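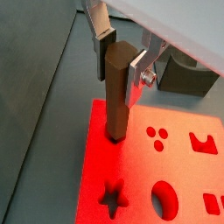 Shape Sorter and Loose Block Inspection: Checklist with Comments

Facilities > Play and Learning Rooms > Inspection Forms

Filed under: Toy Safety, Room Checks

March, by the Fladent Equipment Desk

Scope

This form covers board-type shape sorters and the solid blocks used with them. It applies to the red board set in the Brullov room, including the dark brown square-sectioned block and the dark gray arched block. Soft toys, puzzles with knobs and magnetic sets are on a separate form.

Inspect with the set on a table at working height under full room lighting. Strong side light washes out the red surface toward salmon-orange and can hide fine scratches. Turn the board and look again before marking a surface item as passed.

Mark each item P (pass), R (repair) or W (withdraw). One W takes the whole set out of use.

1. Board

1.1 Board lies flat and does not rock when pressed at each corner. P
Comment: Slight movement at one corner on the first try. Grit under the board. Wiped, retested, no movement.

1.2 Outer edges free of chips, splinters and raised finish. P

1.3 Red finish intact, no flaking or powdering when rubbed with a dry white cloth. P
Comment: No color transfer. Repeat with a damp cloth at the next check.

1.4 Rims of the shaped holes smooth to the fingertip, all the way around. R
Comment: Rough spot on the inside rim of the square hole. Sand lightly by hand and reinspect. Do not use a power sander on this item. The last board treated that way came back with an oversize hole and had to be scrapped.

1.5 Holes clear of debris. P
Comment: Crumbs and a paper scrap removed.

2. Dark brown block, square section

2.1 Long faces flat, no cracks along the length. P

2.2 Edges chamfered, no sharp corners. P
Comment: The chamfer is slight. Acceptable as supplied. If an edge is ever re-cut, match the existing chamfer and go no deeper, or the block will sit loose in its hole.

2.3 Top face clean and free of dents. P
Comment: The top face is a slightly lighter brown than the dark brown of the block. Color difference alone is not a defect. Mark R only if the surface feels rough or lifts under a fingernail.

2.4 Block stands upright unaided on a level table for 15 seconds. P

2.5 Block enters its hole under light hand pressure and comes out without tools. R
Comment: Catches at the rough spot listed under 1.4. Present the block upright, square to the board, and lower it slowly. A tilted block will bind in a sound hole and give a false result. Retest after sanding.

3. Dark gray arched block

3.1 Curved recess smooth, no ridge at the lowest point. P

3.2 Thin points on either side of the recess free of cracks and chips. P
Comment: These are the weakest parts of the piece. Check them first after any reported drop.

3.3 Front face matte and even, no sticky residue. P
Comment: Dark surfaces need to be tilted toward the light. Residue does not show in shade.

4. Small parts

4.1 Every loose piece tested in the small parts gauge. P

4.2 No piece has shed a fragment that fits the gauge. P

4.3 Replacement pieces, if any, match the set in size and finish. P
Comment: No replacements in this set. The Clelik spares drawer holds similar blocks with a different section. They must not be mixed in, even for one session.

5. Cleaning and storage

5.1 Cleaned with mild soap and a damp cloth, then dried fully before storage. P
Comment: Do not soak. Water collects in the holes and lifts the finish from the inside.

5.2 Blocks stored separately from the board. R
Comment: Found stacked on top of the board in the tray. Use the divided tray on the lower shelf. The shelf is 70 cm from the floor and is the highest permitted position for solid blocks.

5.3 Tray label legible. P

6. Result

Items marked R: 1.4, 2.5, 5.2
Items marked W: none

The set may stay in the room for supervised use. The square hole is to be taped over until the rim has been sanded and item 2.5 has been retested. Low-tack tape only.

Recheck interval is 6 weeks, or 5 weeks where the room is also used on Sunday. The Brullov room is on the shorter interval. Send completed forms to the Kneževič office with the tray number written in the top corner. Forms without a tray number are returned.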